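Gripper care FAQ – the questions I get most

I look after the pair of hand-held grippers we use on the Garnura project, and the same things come up every week, so I finally wrote them down!

How often do you check the pads?

Before every session, and properly after every 1000 grasps. I wipe the blue pads with a barely damp cloth and look along the edges for lifting. If a corner has started to peel, I change both sides – one new pad facing one old one never closes quite straight.

What do you test with after a pad change?

Spoons! A teaspoon held by the flat end of its handle, a deep soup spoon held near the bowl, and a long tablespoon for good measure. Polished steel is slippery and curved, so a badly seated pad gives itself away fast (much faster than it would on a foam block).

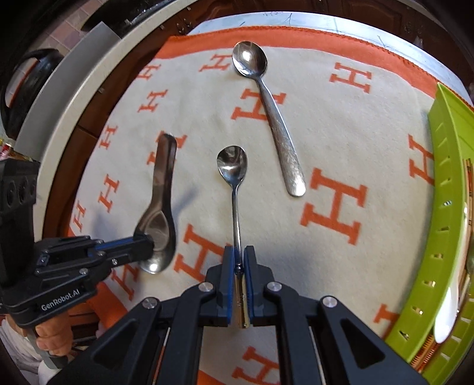 Do the pivot screws need tightening?

Sometimes. I go for snug and stop there. If the arms feel stiff when you squeeze, back the screw off a little and try again.

My fingers close off-center. Is it broken?

Probably not. Take the pads off, clean out any old glue, and close it bare. If it's still crooked, look at the linkage for crumbs or blanket fluff (I've pulled out plenty of both).

Where do spare pads live?

Top drawer at Bencombe, in the bag marked 814. Please write down what you take.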